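Open morning at the Clornard lab

Quick writeup, sorry, the newsletter goes out tonight and I only got home at six.

So the members' visit to Clornard finally happened on May 15, 2024, after being put off back in January when their heating failed. Good turnout. Parking terrible. If you go to the next one use the side street behind the bakery, the front lot is for deliveries and they do mean it.

Jiahui Shao met us at the door and took us straight through to the folding bench. No slides, thank goodness. She runs the laundry project, which they call Litudero (didn't catch where the name comes from), and she talks fast, so my notes are a mess. Main points as I have them: shirts are a pain for a robot. A box stays a box. A T-shirt is a different shape every time you put it down, and the sleeves go wherever they like. They have logged 3670 folding attempts so far, cotton shirts mostly, and she was pretty open that plenty of those ended in a heap.

The arm has a little camera down by the wrist, so you get to see the job the way the gripper does. They put it up on a big monitor and most of us ended up watching that insted of the arm.
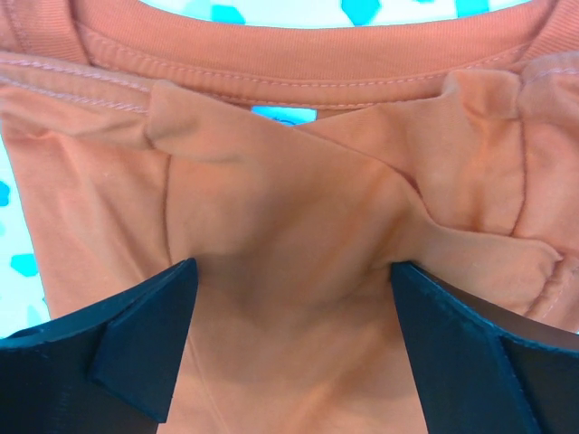
Wrist camera view, both fingertips in the orange shirt below the collar.

Selamawit Ayele asked the question we all had, why not just use a folding board like the stores do. Answer: a board needs somebody to lay the shirt out flat first, and the laying out is the hard part. Fair enough. Zewditu Mekonnen wanted to know about fitted sheets and got a laugh, then a serious answer. Not yet, maybe never on that bench, too big for one arm.

After that, hands-on. You could drive the gripper yourself with a pair of handles, 2 minutes a turn. Much harder than it looks! You keep grabbing one layer when you want both, or both when you want one. Eldana Tufa got a sleeve tucked in on her first go and has been unbearable since. My own effort we will skip.

Coffee in the hallway, decent cookies. Talked to a student there who is working on fingertips, she prints a new set whenever the old ones stop gripping the way she wants. Had a bag full of old ones in her desk drawer and let us pass them around.

Next visit is still being worked out, probably after the summer. There were 33 of us this time and Jiahui would like smaller groups, so it may be split over two mornings. Names to me please, by email, not on the sheet in the lobby becuase that one keeps vanishing.

Also, someone left a gray umbrella at the lab. I have it.

Sumeya Mekonnen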